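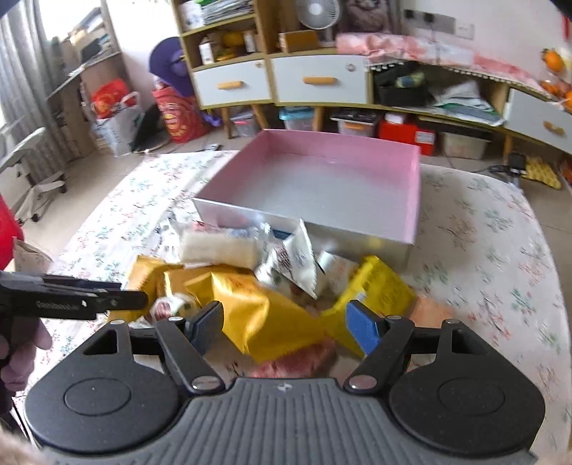
Figure 1. The packing task: open box, wrapped snacks heaped in front, two grippers held by hand.

Can a machine pack a box of snacks yet?
Final report, Applied Technology project, Plernside College
Declan Pomare

1. Background

My part-time job is in the packing room at Carnelstead, a mail-order shop that sells gift boxes of biscuits, crackers and sweets. Each box is filled by hand. In November, the busiest month, the room sends out 800 boxes a day, and the manager asked me whether a robot could take over part of the work. I said I would find out as much as I could and use it for my project.

The same job comes up at home. Putting shopping away, filling a lunch box and tidying a drawer all mean picking up mixed objects and finding room for them. I have treated the shop and the home as one question where I could, and said so where the answers differ.

2. What the task asks for

A person packing a box hardly looks at it. Written out, the work has more in it than I expected. The packer has to choose an item from a heap, get hold of it without dragging the others along, turn it if it needs turning, and put it down where it leaves space for the next one. If the lid won't close, something has to come out again.

The wrappers are the hard part. A tin keeps its shape wherever it is held. A sealed packet full of air does not, and it slides. Shiny wrapping is also difficult for cameras, as the bright folds change whenever the packet or the camera moves. The large golden packet in Figure 1 is a good case: it lies creased across the heap with other items against it and under it, and a program would have to work out where one wrapper stops and the next begins.

3. Hand-held grippers

I had assumed that a robot would be programmed with a list of moves. For soft goods, many of the systems I read about learn from recordings of people instead. The person does the job holding a pair of grippers with two fingers each, so that the recording shows what can be done with two fingers and no thumb. The movements are later used to train an arm with the same kind of fingers.

Trying to work this way is a good lesson in what hands do. With your own hand you can pinch a packet, feel it slip and tighten up without thinking. With a gripper you mostly have to see the slip. Corners and sealed edges are the best places to take hold. The middle of a full packet is the worst – the fingers push the air to one end and the whole thing swings round.

The order of packing matters too. Large packets take up the floor of the box quickly, and small items can end up underneath them where they are hard to reach. In the second picture there is a small orange wrapper partly covered by the packets in the box, while other snacks lie on the cloth on either side. A person would fish the small one out with a fingertip if it had to be moved. A gripper would probably need to lift something else first.

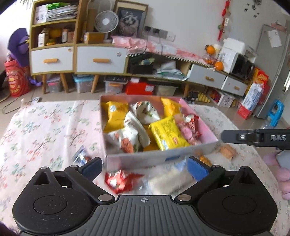

4. Test with an arm

The college has one Gastham bench arm, which runs on Ngata control software. I was allowed to use it for two afternoons. I set out a shallow cardboard tray and gave the arm 26 packets, one at a time, always from the same marked spot.

It placed 19 of them in the tray. Four were dropped on the way, and the other three were never picked up. All three were clear wrappers. When I put the packets in a heap the arm often closed on two at once, and I stopped counting because I could not agree with myself on what a success was.

It was also slow. I can fill a small Carnelstead box before the arm has placed its second packet. Speed may matter less at home, where a robot could work while everyone is out, but a home has no marked spot and the things in it are different every day.

5. Cost

The college paid £4000 for the arm, and a spare gripper is £500. Those prices leave out the camera, the guarding a shop would need and the time of whoever sets it up again when the box size changes. Carnelstead changes its boxes every season.

6. Findings

For a single kind of packet arriving in a fixed place, an arm could do the job now, slowly. For a mixed heap going into a gift box, I would not recommend one to Carnelstead. I have suggested that they look first at a machine for folding the empty boxes, a job that everyone in the packing room dislikes.

If I had longer I would repeat the heap test with a proper scoring sheet, and record the weight of each packet, which I forgot to do.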